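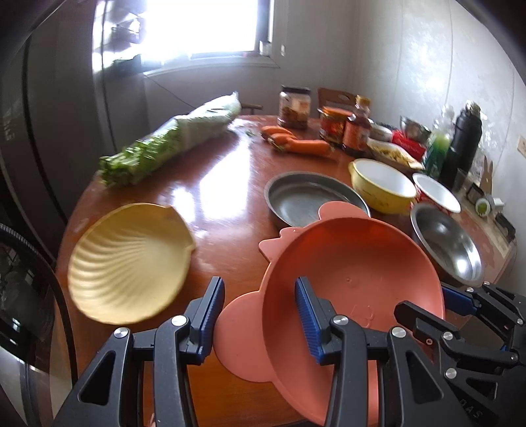

Can the dining table be used for food preparation when the counter is too small?

A dining table is suitable for mixing, sorting and cold preparation if it is cleared, cleaned and laid out in zones before any food is opened. Cutting is done on a board. Hot pans stay on the stove.

Section 2. Laying Out the Table

2.1 Scope

This section covers the layout of bowls, dishes, vegetables and jars on a household dining table before cooking starts. It applies to round and rectangular tables with a sealed or glossy finish. For unfinished wood and stone, see the surface chart on page 169.

Knife work is covered in Section 3. Washing and drying of dishes is covered in Section 5.

2.2 Terms used

Front: the side of the table where the cook stands.
Back: the side opposite the cook, normally toward a wall or window.
Working dish: any bowl, plate or tray that will receive food during preparation.
Holding item: any jar, bottle, tub or wrapped vegetable that waits on the table until it is called for in the recipe.

2.3 Before you begin

Remove place mats, mail, keys and chargers from the table. Push in chairs that are not needed. Keep a clear path 36 inches wide between the table and the stove or sink.

Wipe the surface with a damp cloth and a small amount of mild dish soap. Wipe again with plain water, then dry with a towel.

CAUTION: A glossy table top becomes slippery when wet. Do not set out glass or metal dishes until the surface is fully dry.

CAUTION: Do not place a pan from the stove or oven directly on a varnished or lacquered surface. Heat can leave a white mark that does not wipe off. Use a trivet, or leave the pan on the stove.

2.4 Placing the holding items

1. Place tall items at the back first. Bottles and insulated flasks go next to the wall, with the labels facing front.

2. Place jars in front of the tall items. Check that each lid is closed by turning it until it stops.

3. Place small tubs and boxes beside the jars. Leave a finger's width between items so that each can be lifted without moving the next.

4. Lay long vegetables across the table in front of the jars. Leafy vegetables stay in their plastic wrap until they are washed. Point the leafy end to the side where you do not reach.

5. Lay carrots and other round vegetables side by side, parallel to each other. Single carrots should be placed against a heavier item to stop rolling.

Note: Dish soap may stand at the back of the table during setup. Keep it apart from cooking oil and sauces – bottles of similar size and color are easily mixed up – and return it to the sink before food is opened.

2.5 Placing the working dishes

1. Sort the dishes by depth. Deep bowls hold liquids, dough and anything that will be stirred. Shallow dishes hold dry or cut pieces.

2. Place deep bowls toward the side of your stronger hand. Left-handed users should reverse the layout.

3. Place the widest shallow tray or pan in the center. All other dishes are reached across or around it.

4. Place light dishes, including plastic and paper, at the front. They tip over easily when an arm passes above them.

5. Turn any handles, tabs or ears so that they do not extend past the table edge.

6. Check that no dish overhangs the edge. Slide any such dish inward.

Note: Novelty dishes with a molded face or ridges hold small amounts of food in the raised parts. Use them for serving or for dry items. If they are used for sauce or batter, clean the grooves with a soft brush as described in Section 5.

2.6 Adjusting the layout

Dishes may be exchanged during preparation, but one dish should be moved at a time. The usual order is to clear the front first, then the center, then the side.

1. Put down anything held in either hand.

2. Lift the dish by its rim. Do not drag it. Grit under a dish will scratch a glossy finish.

3. If two dishes overlap, remove the upper dish before moving the lower one.

4. Set the dish down flat and release it. Press lightly on opposite sides of the rim. A dish that rocks should be turned or replaced.

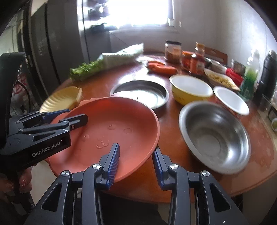
Komside, August

Supplement to Section 2: Round Tables

The following points were added after readers using the Tanel round table asked how the zones apply where there are no corners. The changes were prepared by Oratile Xaba and checked by Dorian Delaunay. They replace the half-page insert in earlier printings.

S.1 On a round table the back row follows the curve. Tall items stand at the far edge, bottles and jars to the right of center for a right-handed user. A wrapped cabbage may lie along the curve with the carrots in front of it.

S.2 Metal bowls and mixing bowls are grouped together on the right. The plates and the round tray take the front and center. This leaves the left side open for passing a dish across.

S.3 A plate with a raised rim can rest partly on a flat tray while you sort. Do not put food in either one until they are apart. The upper plate is held with one hand while the lower one is drawn out.

S.4 Paper plates are placed on the table last and are not stacked under anything heavier. If a window is open, put a spoon or other small weight on each one.

S.5 Glare. A glossy top near a bright window reflects light toward the cook, and small spills are hard to see from the front. Bend down and look along the surface from the side, or lower the blind.

S.6 Pedestal tables. Do not lean on the edge or load all heavy bowls on one side. Check the bolts under the top before first use and tighten any that turn by hand. The bolt pattern is shown in Figure 17.

S.7 Open dishes of food, such as noodles, are kept at the back until the working dishes are in their final places. Cover them if setup is interrupted.

Continue with Section 3, Cutting Boards and Knives.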